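Company > About us > Who we are

4 min read

Hi, and thanks for stopping by! I'm the founder of Demby, and I still write this page myself, so please forgive the rambling.

Demby makes software for robot arms. We don't build the arms — plenty of good people do that already — we write the part that looks at what's in front of a gripper and decides how to move it. Our main product is called Branik. It takes in pictures from the wrist, works out what can be held and from which side, and hands a motion plan to the controller up to 12 times a second.

I started out writing controller code for packing lines, where every box looked like the last one and showed up in the same spot. I liked that job a lot, but I kept going home to a kitchen full of stuff none of my code could have picked up. Spoons! Lids! A drawer! That nagged at me until I quit one June and rented a room in Toltitz with a sink in it.

We're 26 people now, and we have a bigger room (and a better sink).

What we spend our days on is mostly household hardware and small parts. Take a cabinet pull. It's a long thin bar on two short posts, it's dark, and the metal has just enough shine to confuse a depth estimate. Lay it along the rim of a drawer box with a bamboo board next to it, and the planner has to find the bar and leave the wood alone. I could talk about cabinet pulls all evening, and my family would like me to stop. 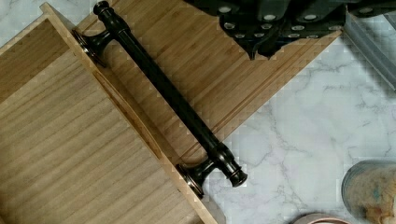 What we believe about software

Boring tools win. Before we wrote a line of the grasp planner we wrote Rolland, our replay tool, and it's still the thing I'd save from a fire. Any run can be opened again, stepped through, and fed to a new version of the planner to see where the two disagree. We keep 2,268 runs in the test set, and a change doesn't ship until it has gone through all of them.

We also like code that admits it's unsure. Branik gives every grasp a score, and if the score is low it asks for another look from a different angle before it commits. It's a little slower that way and I'm fine with that.

Working with us

Most of our customers are small teams with one or two arms and a problem that's hard to put in a catalog. Send us a note about what you're trying to pick up, and tell us which controller you use. One of the engineers will write back, usually before lunch if you catch us in the morning.

Get our newsletter! Join 3,000 readers and hear from us once a month. Unsubscribe whenever you like.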